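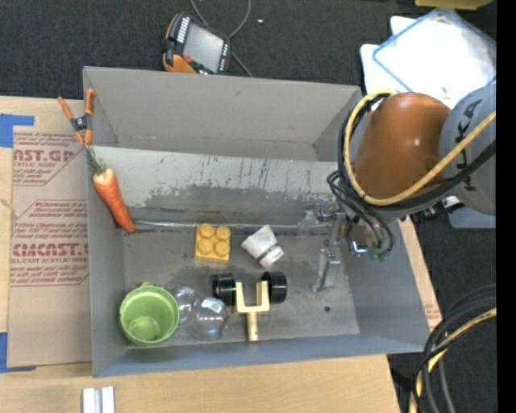

02/09/2019

Bin notes, continued from the last page, which I have now stained with tea, sorry to whoever reads this next.

Spent most of the morning on the grey bin and I'm glad I did, even though it put the shelf labels back another day. I've been meaning to write down how it's wearing for ages. The floor is scuffed all over by now and I don't think any amount of scrubbing will bring it back. The sloped panel at the back is the more interesting bit. The upper part is still pale, with dark scratches and streaks running through it, and then lower down it goes to a darker grey, and the line between the two wanders all over the place. I had half expected a nice straight edge! I rubbed the dark part with a cloth and a little Oltitex cleaner (the mild one, not the one that made everybody's eyes water in the Prernby room) and it came up a tiny bit on one corner, then stopped. So I'm calling it wear and leaving it alone. If anyone feels strongly that it's dirt, the cloth is on the hook and you are very welcome to it.

The shiny seam along the bottom of the panel is worth a look whenever you wipe down. Crumbs of soil love it. I ran a fingernail along the whole length and then a wooden skewer, which worked much better, so I've left a skewer in the drawer with the tape.

There's also the small dark round spot on the right side of the floor. I've put it on the sketch inside the back cover so we can see if it changes. Please don't go at it with the scraper in the meantime.

Now, the carrot. I bought a bunch with the tops still on because the trimmed ones in the bag all look alike and I wanted something with a proper shape to it. The one I used weighed 169 g with its greens, on the kitchen scale, before I put it in. It went in at the left edge, lying on a slant with the fat end up and the tip pointing down toward the seam, and the fronds flopped over the rim right under the spring clamp. I like it there. A plain carrot would want to lie flat, I think, and the greens do change how it settles. I tried laying one down a few times on my own desk before lunch and it rolled much less with the top on.

Things about greens, for next time. They shed. Little feathery bits end up in the corners and they stick to the wall if they're damp, so dry the bunch on a towel first and give it a gentle shake over the sink. They also go limp in a warm room. The spare carrots are in the fridge, in the tub with the Skulska sticker, wrapped in paper towel, and there are 4 left as of this afternoon. Please don't eat them until I've written "done" on the lid (after that, go ahead, they're sweet ones).

The clamp at the upper left of the rim I've left where it is. I did wonder about moving it along so the greens would have more space, but then the older notes wouldn't match, and Berge has a whole stack of pages that go by that clamp.

Still to do:
wash the towel
second coat of felt under the tabletop legs, the light wood one, it squeaks when you lean on it
vacuum the charcoal carpet, which shows every last scrap of carrot top
look for the other lid, the one that fits
order more skewers, the pack of 85 is cheaper per stick and we'd use them

Parsnips might be worth a go later in September, if the market has them with leaves. Radishes too, though I suspect they'd just roll to the bottom of the slope and sit there. I'll bring a bunch and we can see.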